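Henby Prop and Model Fair: a visit report

We got to the Henby hall a little after ten in the morning, which was late enough to miss the first line and early enough to find parking behind the swimming pool. Entry was $24 for the day, paid at a folding table, and you got a paper wristband and a floor plan that left out the whole back room. The fair runs every June and covers anything people build from film and television: replica props, model kits, costumes, lamps, puppets, and a fair amount of secondhand merchandise.

The front half of the hall is sellers. Prices were higher than last year on boxed figures and lower on loose ones. A lot of the stock was science fiction from the seventies and eighties, with one long aisle of spaceship kits still in their shrink wrap. I bought a decal sheet and a replacement canopy and put back a lunchbox I wanted more than I should have. Several sellers took cash only, and the nearest machine is across the road in the gas station.

The built pieces are farther in. Renata Arancibia had the largest display, a corridor section from Skument, the old serial about the drowned mining station. She built it over two winters from published stills and a few blurry recordings. It is long enough to walk into, with working door lights and a hum from a speaker under the floor. The wall panels come apart into 190 numbered pieces so that it fits in a rental van. She told me the numbering was the hardest part, and that she had put panel 88 in upside down that morning and left it.

Next to her was a club from Jumer with a row of helmets in different stages, from bare shell to finished paint. They let people handle the unfinished ones. The finished ones were heavier than they looked on screen, and the visor on the commander's helmet fogs up in less than a minute. I know this because I wore it. 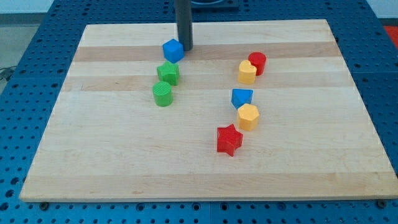 WORKSHOPS AND TALKS

There were four talks on the program and I went to two. The first was by Lautaro Escobar, who makes scaled-down desk versions of vehicles and robots from old shows. His subject was measuring from the screen. He picks one thing in a shot with a known size, usually a doorknob or a telephone, and works everything else out from that. He went through a case where two episodes gave different heights for the same robot, because the production had used two costumes. He built the taller one. The question period went on too long and was mostly one man asking about paint codes.

The second talk was on storing foam latex, given by a couple from Ledesma who look after a private collection of creature masks. Keep it out of sunlight, don't fold it, don't put it in the attic. They passed around a mask that had been kept in an attic and it left crumbs on everyone's hands. I would have liked more on repairs, but they had a train to catch.

The costume parade was at two. The floor was packed by then and I watched from the stairs. A family came as the whole bridge crew of the same ship, grandmother included, and they won the group prize. The solo prize went to a swamp creature who needed help getting up to the stage.

Food was a truck outside with sausages, fries and a bean soup. The line took half an hour at noon and five minutes at three.

Attendance was announced at the end as 1,173, up on last year, and the hall felt it. The aisles between the sellers are too narrow for anyone in wings or a backpack, and people in both were there - please, one-way arrows next time. The restrooms by the main entrance closed for part of the afternoon. The ones past the stage stayed open and had no line at all.

Getting there: take bus 727 from the station and get off at the pool. The last one back leaves at 6:40 p.m. and was full when it reached our stop, so we were glad of the car.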